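Clullura Weighing Set: README and data card

Last updated: Apr 26, 2022

14 shares | 3 comments

Scope

This card covers the tabletop weighing episodes recorded at the Dornska site and the rules operators and annotators follow when adding to them. It replaces the short notes file that shipped with the December release. Where the two disagree, use this card.

The set holds 526 episodes. Of these, 134 are held out for evaluation and must not be used for training, tuning or prompt selection. The split is by session, so no session contributes to both sides.

Task

Dry beans are moved from an open container into a bowl standing on a kitchen scale. Tools and bowls are handled by teleoperated arms. Target mass is given to the operator before the episode starts and is stored in the episode record as target_g. The largest target in the set is 500 g. Nothing above that is accepted, even if the scale allows it.

Table setup

1. Scale flat on the table, all feet in contact. It may be rotated between sessions but not during an episode.
2. Bean container within reach of the arm that will do the scooping.
3. Bowls checked for cracks and residue before the session. Bowl color is free and is logged in bowl_color.
4. Cables routed so that none of them touches the weighing platform or the bowl on it.
5. No food or drink other than the task material on the table.

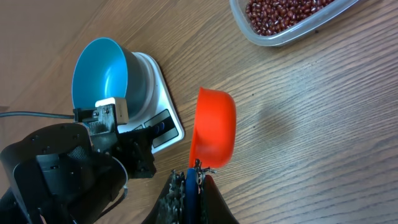 Tare is done with the bowl in place and both arms clear of the scale. If an arm, a cable or a second bowl makes contact with the scale after tare, the operator marks the episode contact_after_tare and finishes it normally. Do not stop and restart. Restarted episodes made up most of the rejected material in the first release and they are hard to find afterward.

Gripper wear

Grip tape is inspected at the start of every session. Frayed ends are allowed as long as no fiber can reach the beans. Replace tape that has lifted from the finger. Record the change in tape_log with the session ID. Babar Zaidi keeps the log and should be told if a replacement falls in the middle of a session, so that the session can be divided.

Handling rules

Approach the scoop by the handle. A grasp on the cup is valid data but takes the label grasp_cup and does not count toward the session quota.

Keep the idle arm open and still, outside the space between the scale and the container. It may not rest on the table.

Beans that land outside the bowl or container stay where they are until the episode is closed. The count of spilled beans is not recorded, only spill = yes or no.

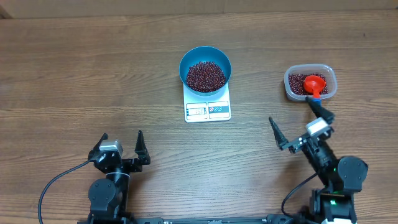 Readings are transcribed by two annotators working separately. A reading is accepted when both agree to the gram. If they differ, Elfriede Zaugg decides from the wrist and overhead streams. If the digits cannot be read in either stream the field is left null. Do not infer a value from target_g.

Labels are applied to whole episodes. Segment labels from the Uvico converter are included in the archive for compatibility and have not been checked.

Known problems

- Stream offsets between cameras reach around 900 ms in the oldest sessions. Align on the sync field and ignore file times.
- target_g is missing from one session run by İlker Kaplan. The values were recovered from paper and sit in a separate file.
- Jadoon loader versions before the current one read null as zero.

Changes to this card go through Faisal Cheema. Requests for held-out episodes go to Aqeel Bangash and need a written purpose.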